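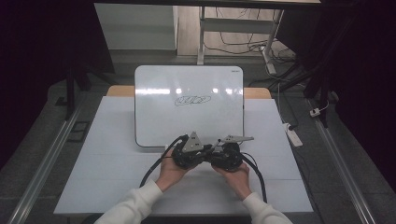

The Prikthorpe Cottage Hospital and Its Nurses' Home
Report for the Local History Project, second-year module
Group members: Laiba Awan, Washington Macedo, Pushpa Singhal
Supervisor: Marcelino Quintana

1. Introduction

Prikthorpe Cottage Hospital served the town and the farms near it for 92 years. The main building is now apartments and the nurses' home has been torn down. Our group wanted to find out how the hospital was paid for, who worked in it, and why it grew in the way it did. Most of what has been written about it before is in a short booklet sold at the parish church, which deals mainly with the founder and the opening ceremony. We have used the booklet for dates but have tried to check them against the hospital's own records.

The report covers the period from the opening up to the building of the second ward. We did not have time to go through the later records in the same detail, and the years after the hospital was taken over by the regional board are covered only in the last part of section 5.

2. Sources

The main source was the minute books of the hospital's governors. There are 14 volumes. Volume 6 is missing, and volume 9 has water damage to the first third, so some meetings can be read only in part. The books are held at the county record office in Carkenier and can be ordered a day ahead.

We also used:
The annual reports, printed each February, which list subscribers and give the number of patients
The matron's journal, which covers four years only
A set of building plans signed by the architect
The local newspaper, on microfilm
An interview with Sinan Toprak, who was a porter at the hospital near the end of its working life

The annual reports and the minute books do not always agree. In the hospital's third year the printed report gives 176 patients admitted. The minutes for the same year give a lower figure, which seems to leave out people treated and sent home the same day. Where there is a difference we have used the printed reports, as they are complete for the period.

3. Founding and money

Before the hospital opened, a patient in Prikthorpe who needed surgery had to be taken to Carkenier by cart. The road flooded in winter. The newspaper printed several letters on the subject after an accident at the Holanda quarry, in which two men died on the way. The quarry company gave the land for the hospital the next spring, along with a gift of stone.

The rest of the money came from subscriptions. A subscriber who paid one pound a year could recommend one patient. Larger employers paid more and could recommend more. The quarry had the largest share of recommendations in every year we looked at, and its manager sat on the board of governors. Patients without a letter of recommendation were taken only in an emergency.

Patients also paid something toward their own care if they could. The weekly charge was set by the governors after asking the patient or the patient's employer about wages. The minutes record a number of arguments over this. One farm worker was charged the full rate and then had it reduced after his employer wrote in. We could not find out what happened to patients who did not pay, apart from one case where the debt was written off.

The hospital was short of money in most years. A fair held on the quarry field became a regular event and the takings from it are listed separately in the accounts. In its best year the fair raised 400 pounds, most of which went toward the second ward.

4. The building

The first building had two floors. On the ground floor were a ward with six beds, a smaller room with two, a kitchen, and a surgery. The matron lived upstairs, with one nurse and a maid. There was no separate operating room at first. Operations were done in the surgery, which had a north window and a gas lamp.

The plans show that the architect wanted a covered walk on the south side where patients could sit out. It was left off to save money and was built eleven years later in wood. It can be seen on the plan for the second ward, marked "existing veranda."

Drainage was a problem from the start. The site slopes toward the beck and the first cesspool was placed too close to the well. The doctor complained of it at three meetings in a row before the governors paid to have it moved. After that, water was piped from the quarry's own supply, and the well was capped.

The second ward was a single-story wing running east from the main block. It had eight beds and was for women and children. Before it was built, the small two-bed room had been used for women, and the minutes mention times when women were turned away for lack of space. The wing also held the first proper operating room, with a tiled floor and a sink with hot water.

5. Staff

There were three matrons in the period we studied. The first stayed less than two years. She left after a disagreement about who had the right to dismiss the maid, and the governors then wrote a set of rules which gave the matron that power. The second matron stayed for nineteen years and kept the journal mentioned above. It is a working record and has very little in it about her own life. Typical entries deal with linen, coal, visitors, and the condition of patients after surgery.

Nurses were hard to keep. The pay was lower than in Carkenier, and the nurse slept in a room next to the boiler flue. The governors raised the pay twice, but what seems to have made the most difference was the nurses' home, built on the corner of Cusach Lane. It had four bedrooms and a sitting room. After it opened, nurses stayed for an average of just over three years, compared with under one year before.

The doctors were local men in private practice who attended without pay. They took turns by the month. This caused trouble when one doctor's patient had to be looked after by another, and the rule was later changed so that each doctor kept his own cases.

Mr. Toprak's interview deals with a much later time, when the regional board ran the hospital and the women's wing was used for older patients. He told us that the staff still called it "the new ward." He remembered the veranda being glassed in, and said that the old surgery was used to store wheelchairs. He also told us that the nurses' home was empty for several years before it was pulled down.

6. Problems with the work

The missing volume covers the years when the nurses' home was being planned. We have had to rely on the newspaper for that part, and it says little about cost. We could not find any record written by a patient. What we know of patients comes from people who were treating them or deciding what they should pay.

The average length of service for nurses was worked out from names in the annual reports. If a nurse came and left between two reports she would not appear in either, so the figure for the early years may be too high.

7. Findings

The hospital depended on the quarry for land, stone, water, and a large part of its income, and quarry workers found it easier to get a bed than farm workers or women did. The second ward improved things for women. The nurses' home improved things for staff. Both were paid for mainly by the fair and by small gifts, and the large subscribers added little to their usual payments in those years.

8. Division of work

Laiba Awan read volumes 1 to 5 of the minutes and wrote sections 3 and 7. Washington Macedo worked on the plans and the newspaper and wrote section 4. Pushpa Singhal read the remaining volumes and the matron's journal, carried out the interview, and wrote sections 5 and 6. The introduction and the section on sources were written together.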